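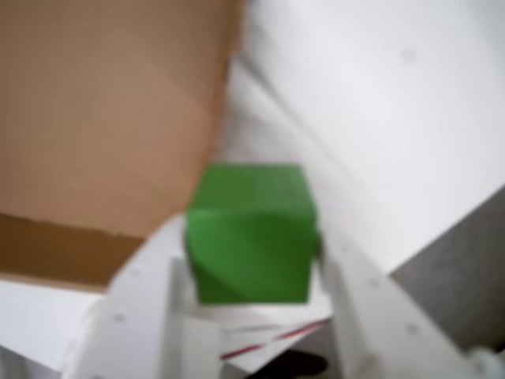 I have wanted to get inside the Keltelico block works ever since our first set came into the house, handed down from a cousin with half the pieces chewed, so when the notice about their open day went up at the library I signed up the same afternoon and then told everyone I met about it for a week. I'm glad I did! You drive right past the place if you aren't looking for it (I did, twice), and the door is around the side next to the loading ramp, but once you're in, it is all color. The green is the one I came home thinking about. It's a bright, flat, cheerful green, no shine to it at all, and the edges of the cube are softened just enough that it looks friendly even against something as plain as a sheet of white paper with a couple of thin red stripes across it. I have a weakness for green anyway. My kitchen is green.

Our guide was Agata Marino, who has been there long enough to remember when they only made the blocks in red and yellow. She took us through in a group small enough that we could all hear her, and she was patient with the children, one of whom asked at every single door whether this was the room where they let you keep one. We started in the shape room, where the drawers run up one whole wall, cubes at the bottom and the fiddly arches and half-rounds at the top, and she let us pull out any drawer we liked as long as we pushed it back in. The catalog has 173 shapes and colors in it now, if you count the ones that are only made to order, and the Ferraro set, the big one in the crate, still sells better than all the others put together.

Then came the color room, and I could have stayed there until they closed. There are test pieces on every ledge. Agata explained that a matte finish is harder to get right than a glossy one, because a shiny block hides small faults behind its own shine and a matte block just sits there and shows you everything. She had us turn a cube slowly under the lamp and watch how the top looked lighter than the front, and how one side could go a shade darker toward the bottom though it was all the same color. I had never noticed that in my life, and now I can't stop seeing it. I did it with a butter dish at breakfast.

Evaristo Greco runs the edge bench, and he was my favorite part of the day (sorry, Agata). He is a quiet man until you ask him about corners. He had three cubes ready for us, one left sharp, one rounded over so far it rolled when you nudged it, and one in between, and he had us shut our eyes and pick them up. Everybody liked the middle one. He said a tower of the very round ones gives up early, and a tower of the sharp ones stands beautifully until somebody falls on it, and that most of his working life has been spent somewhere between those two.

We ended in the packing hall, where a Bunumura order was being boxed up, 2,000 sets of it, with the lids stacked along the wall like library books. There was coffee, and a very good almond cake, and a low table covered in blocks where the grown-ups pushed in beside the children with no shame whatsoever. I built a bridge. It was a good bridge, and a boy of four or so took it down with his elbow and looked me right in the eye afterward.

A few practical things, if you are thinking of going. The tour takes 90 minutes and there is nowhere to sit until the very end, so wear decent shoes. The seconds shop by the exit is cash only, and I wish I had known that, as I had to borrow from my sister to get a bag of odd cubes (nearly all green, I admit). They are running another open day in May, and you can put your name down at the front desk or by phone. Ask for the edge bench if they offer you a choice, and leave some room for the cake.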